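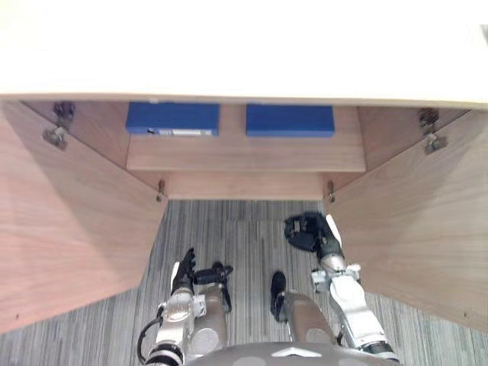

An open cabinet faced with pale wood veneer. The fine lines are the grain.

How Things Are Made – Ages 9 and up

What is veneer?

Veneer is a thin sheet of real wood. It is glued on top of another, cheaper material. From the outside, a veneered door looks like solid wood.

A sheet of veneer is often less than a millimetre thick. Stack two sheets together and they are still thinner than many coins.

Where the sheets come from

The process starts with a log. The bark is removed first. The log is then soaked in hot water or heated with steam, which softens the wood so that it can be cut without cracking.

There are two main ways to cut it.

Peeling: the log is turned against a long blade. The wood comes away in one wide ribbon, like paper from a roll.

Slicing: the log is cut into large blocks. Each block is pushed against a blade, and one flat sheet comes off at a time.

The wet sheets are dried, trimmed and sorted. At the Judholm mill, a stack of 40 sheets is kept in the order it was cut. "Sheets from the same block have nearly the same pattern," says Arvid Engebretsen, who runs the slicing machine. "If you mix them up, the doors of a cupboard will not match."

Why the pattern changes

A tree grows a new layer of wood under its bark. In places with a cold winter there is usually one layer each year. These layers are the growth rings. A tree with 200 rings is almost certainly very old – and its rings may be narrow and close together.

Grain is the direction in which the wood fibres run. Peeled veneer often has wide, wavy patterns. Sliced veneer can have straight lines, depending on how the block was cut.

Gluing it down

The base is usually a board made of wood chips or fibres. Glue is spread on it, the veneer is laid on top and a press squeezes them together. The edges are covered with narrow strips.

Words to know

Fibre: a tiny thread of plant material.
Press: a machine that squeezes things flat.

More in this section

How paper gets its colour
Why do hinges squeak?
What is inside a pencil?
Glue: how it sticks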